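What a Power Strip Can Carry

The white strip on the desk is the least considered electrical item in most offices. It is bought by the box, installed without a plan and replaced only when a socket fails. Inerberg, which fits out rented workspaces, logged 162 workstations over one winter and recorded what was plugged into each. The results were uneven.

The limit on any strip is the total current drawn through its cord. The number of sockets says nothing about that limit. A monitor, a laptop charger and a desk lamp together seldom come near it. A fan heater can use most of it alone. In the Inerberg log, the heaviest single load was a heater rated at 2,000 watts, sharing a strip with a kettle. The lightest was a phone charger.

Placement is the second matter. A strip lying on the desktop can be reached and inspected, and its switch, if it has one, is not kicked. Against that, it takes up work surface and sits within range of spilled drinks. A strip on the floor collects dust and is usually found under a knot of other cables.

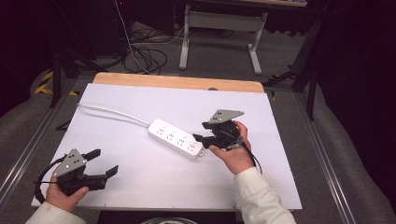

Sumeya Adugna disagrees with putting strips on the desktop at all. She wrote in to argue that a strip should be screwed to the underside of the desk, sockets facing the user, with the cord clipped along a leg. A loose one moves every time a plug is pulled, she added, and the strain ends up at the point where the cord enters the housing.

Her objection has merit on fixed desks. On height-adjustable ones the cord needs slack for the full travel, and the clips must not pinch it. Plaller sells an under-desk tray that leaves 2 inches of clearance below the strip for bulky adapters.

Routing the cord takes little time. It should leave the strip in a wide curve, without a kink, and it should not be coiled tightly while carrying a heavy load. Rugs and chair wheels are the usual causes of damaged insulation. A strip should go directly into a wall outlet, never into a second strip.

Inspection can be done by hand with the plug out. Look for browning around the sockets and a cord that shifts where it meets the body. Sockets that no longer hold a plug firmly are reason enough to discard the strip.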